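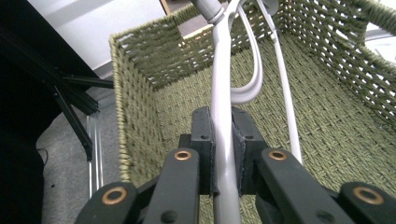 Section 4. Setting up the Takton label printer on the shop network

Read section 3 first if the printer is still in its transit packaging. Everything below assumes the paper path is clear and the power light is steady.

4.1 Before you start

You need the printer, the power brick, a network cable for the first boot (wireless comes later), one roll of labels and the admin code from the inside of the lid. Write the code down. It gets asked for twice.

Parkside and Cikotdale are on different subnets. Check which sheet you were given. Parkside sheet has a P in the corner, Cikotdale a C. Wrong sheet = printer shows up but never prints.

4.2 Loading the roll

1. Press both side catches and lift the lid all the way. It clicks at the top. If no click, it will drop on your hand.

2. Slide the roll guides apart. Green tab first, then pull.

3. Drop the roll in, labels facing up, loose end toward you.

4. Close the guides until they just touch the roll. Not tight. Tight guides make the labels creep left after the first few feet.

5. Pull the end out past the tear bar, two labels or so, and shut the lid. Push on both corners.

6. Hold the feed button until it stops blinking. The printer measures the gap by itself and spits out a few blanks. Normal.

Note - full rolls are 700 labels. The counter in the menu doesnt know that, set it by hand under Media > Count or the low-roll warning comes up at random.

Caution: the print head stays hot after a long run. Keep fingers off the strip under the lid. No metal tools in there, ever.

4.3 First boot on the cable

1. Cable into the left port. Right port is for the cash drawer and will not work.

2. Power on. Wait for the second beep, not the first.

3. Menu > Network > Wired > Auto. Press OK. An address should come up on the display.

4. No address? Unplug the cable, count to ten, plug back in. Still none, try another wall port. The one behind the Cikotdale counter has been dead since May.

5. Print the config page: hold Feed and Cancel together. Keep the page. Tape it inside the lid.

6. Type the address into a browser on any shop computer, log in with the admin code, change the code. Pick something the next shift can find in the binder.

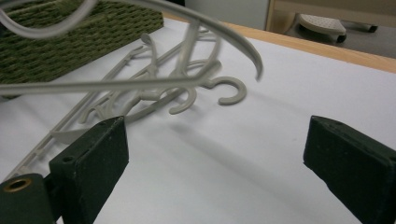
4.4 Moving to wireless

1. Leave the cable in for now. In the browser page go to Network > Wireless > Scan.

2. Pick the shop network. Not the guest one - guest drops every device at midnight and you will be redoing this in the morning.

3. Type the password. Case matters. Save.

4. Wait for the blue light. Then pull the cable.

5. Print one test label from the register. Should take a few seconds. The first one after a network change can be slower.

Note: if the blue light blinks and never settles, the printer is too far from the access point or the channel is wrong. Channel 11 works at both shops.

4.5 Error codes you will actualy see

E199 - lid open, or lid closed on one side only. Push both corners again.

E1312 - wrong label size selected. Media > Size, choose the one printed on the core of the roll, then redo step 6 in 4.2.

No code, no light - power brick. Check the wall end, then the end in the printer, which works loose when the unit gets dragged forward for cleaning.

Anything else, write the code down with the time and turn the printer off. Do not reset to factory. A reset wipes the Desjardins price template and it has to be loaded again from the office.

Office contact for templates and lost codes: Braulio Ocampo. Have the serial number ready, sticker on the underside.

Revised 2023-12-11. Replaces the single-page sheet. Section 5 covers cleaning and head replacement.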